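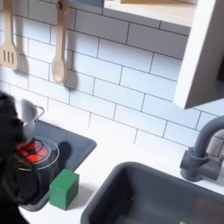

Hotstead starts second round of kitchen recordings

Robotics firm Hotstead has begun a second round of recording at its workshop in Corberg, where staff are building up a library of examples for a system that learns to do simple kitchen jobs. The company wants 4000 recordings in the library by the end of May.

Each recording covers one short job on a toy kitchen, such as moving a block from the stovetop to the counter or putting it in the pot. A member of staff steers the arm by hand controls from a desk nearby, and the arm's movements are stored together with the video. The learning system is later trained on the lot.

The first round, finished last winter, used a bare table and a single tray. Hotstead says the system did well on the tray and badly on anything else, and the play kitchen was brought in to give it more to deal with. It has a sink, a tap, a hood and utensils hanging on the wall, and the pot and blocks can be put in different places between recordings.

Youssra Kettani, who runs the recording work, said the staff had been told not to tidy up their mistakes.

"If you miss the block and go back for it, we keep that," she said. "The system needs to see how a person gets out of trouble. In the first round we threw those away and we regretted it." 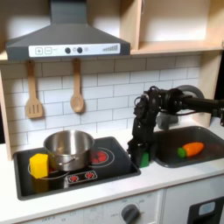

How a shift works

Operators work in pairs and swap over after each set of 80 recordings. One steers the arm while the other sets out the items from a printed sheet and types in a one-line instruction for the job, for example "put the green block by the sink". The wording is left to the person typing. Kettani said the first round had used fixed phrases, and the system had struggled when an instruction was put another way.

There are six operators on the project at present, most of them working part time. New starters spend their first two shifts on practice runs, and those are not added to the library.

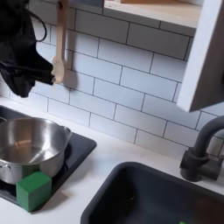

The gripper beside the wooden spoon on the back wall, with the pot and a green block on the cooktop.

Checks are done the next morning. A reviewer watches each recording at double speed and marks it as complete, partly complete or spoiled. Only spoiled ones are deleted, usually for a fault in the video or a lost connection to the arm. Hotstead said 200 had been deleted since the round began.

The labelling software comes from Welent, which also stores the finished files. The workshop space is rented from Çetinkaya, a furniture maker on the same estate, and the lease was extended in the spring to cover the new work.
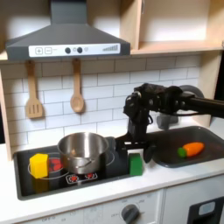
The arm above the counter, with a green block at the edge of the stovetop and a yellow one at the front left.

Hotstead plans to test the trained system on a kitchen laid out differently from the one used for recording. If the results are good enough, a third round will move on to cupboard doors and drawers. The company has not said whether it will share the library with other firms, but Kettani said a small part of it might be offered to universities on request.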